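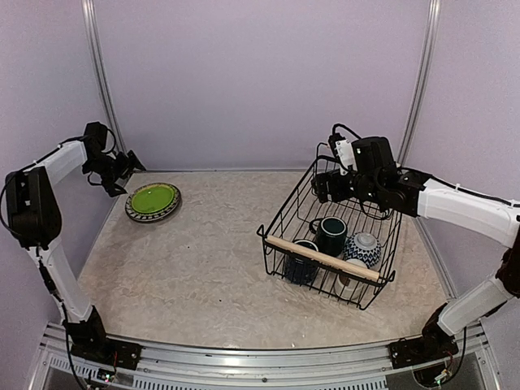

Plate on the left, basket on the right, left arm up, right one down at the rear rim. Rukus fingers on both sides for this one.

Rukus fingers vs. the Verkidden pads for dishes, who has tried both?

plimthorpe_dom
Okay so I've been at this since February and I finally have enough runs to annoy people with. Two arms bolted to the front rail, plate and a wire basket with mugs and bowls in it, and the job is to get everything out of the basket and onto the table, then put it all back. I want to settle on one set of fingers before I record anything serious, because switching halfway means throwing out the first half (ask me how I know).

What I'm comparing is the Rukus hard fingers and the Verkidden soft pads. Same arms, same Sheehan controller, same person driving. I did 60 tries with each. Mugs are basically a tie. Grab the handle, lift, done. Bowls are where it gets ugly. The Verkidden pads squish nicely over a rim, but they're fat, and in a full basket they bump the neighbor before they're down far enough. The Rukus ones slide right in next to the wires and then the bowl pivots like a door as soon as I lift!

The plate is its own misery. Flat on the table, I can get the Rukus tips under the rim maybe half the time. With the soft pads I pretty much have to push it to the table edge first.

Leaning Rukus. Talk me out of it?

gantrygoblin
I'll try. Your bowl problem isn't the fingers, it's grip force. What do you have the current limit set to on the Sheehan? Out of the box it's really timid. I had bowls swinging all over until I turned mine up to 706 in the gripper tab, and then they just stopped.

plimthorpe_dom
It's at whatever it shipped with, I never touched it. Is 706 safe on the little motors? They already get pretty warm by the end of a session.

gantrygoblin
Been fine for me. Don't park it closed on something hard while you go get lunch.

R. Samonte
Going to disagree with goblin. More force on a hard finger against glazed ceramic gives you a harder pinch on the same tiny contact patch. It'll still pivot, you've only made the pivot slower, and now you're chipping rims too. I cracked two bowls that way. What fixed it for me was a strip of thin silicone tape on the inside face of the hard fingers. You keep the skinny profile for getting down between things and you get most of the grip of the soft ones. Takes five minutes per gripper and you redo it when it gets shiny.

Also, how are you holding the basket still? Mine used to scoot every time I pulled something out at an angle.

plimthorpe_dom
Right arm goes over the back and takes the rear rim, left arm does the unloading. It works okay but the right one can't help with anything while it's doing that, so anything way over on the right side is a long reach for the left. I tried hanging onto the wooden slat on the front side too. Nicer to grip, but then the wrist is parked exactly where I want to be working.

tinsnips44
Rear rim is the way to go, but watch out with wire and narrow fingertips. If the tips end up between two wires and you open at an angle, they hook, and you drag the whole basket with you. I lost a good chunk of an evening to that. Go in square and back straight out.

gantrygoblin
or put a rubber mat under it and get your second arm back

R. Samonte
Mat changes the look of the tabletop though. If he has earlier recordings on the bare surface he may not want that.

plimthorpe_dom
Yeah, no mat, I'd like to keep the table the way it is. I'll do the tape.

tinsnips44
Before you order anything, are you counting a bowl that slips but stays in the fingers as a success? I went back through mine and my soft pad numbers dropped a lot once I got strict about it.

plimthorpe_dom
Ugh, good question. I was counting it if it ended up on the table upright. So probably generous to both.

plimthorpe_dom
Update! Taped the Rukus fingers last night and ran 20 bowls. Three slips, and one of those was me being clumsy with the left arm. I left the current limit alone so I'd only be changing one thing, so goblin, you haven't been proven wrong yet. The plate got a bit worse, though. The tape adds just enough thickness that the tips don't want to go under the rim anymore.

R. Samonte
Stop the tape a little short of the tip. Leave the last bit bare for plates and let the pads higher up do the bowls.

gantrygoblin
still say turn it up. try 20 more at 706 with no tape and post both

plimthorpe_dom
Fine, fine. Trimming the tape first, then I'll do goblin's run on the old bowl I don't care about.
Domingo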